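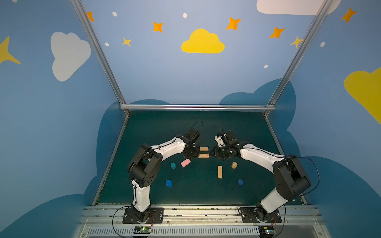
Who was the Jundevska open day meant for? Mostly for neighbors, parents and teachers who had read that the lab trains robot arms and wanted to see how the work gets done.

The lab opened its doors on 20 May 2023, and 93 people signed the book at the front desk. Visitors went through in groups of 15, with a short talk in the hallway first.

Ekaette Wike ran the station most people asked about. Two arms share one green tabletop there, with wooden blocks and short cylinders to work on, and clouds and stars painted on the walls. She spent part of each session on the ordinary side of the job: checking cables, tightening bolts, putting the blocks back out before the next try.

"People expect it to be fast," Wike said. "A lot of my day is waiting and writing things down."

Getting two arms to work close together is harder than running one, she told the group. Each has to stay out of the other's way, and a small error in one can spoil the grip of the other.

Rakiya Okonkwo, a middle school science teacher, asked what happens when a block rolls off to a corner. Wike said a person puts it back and the try is marked as failed.

In the next room, Tamunoemi Ajayi took questions on jobs and training. The lab hires technicians from two local colleges, and a degree in robotics is not required. Application forms were on the table by the door, next to the coffee. The next open day is planned for October.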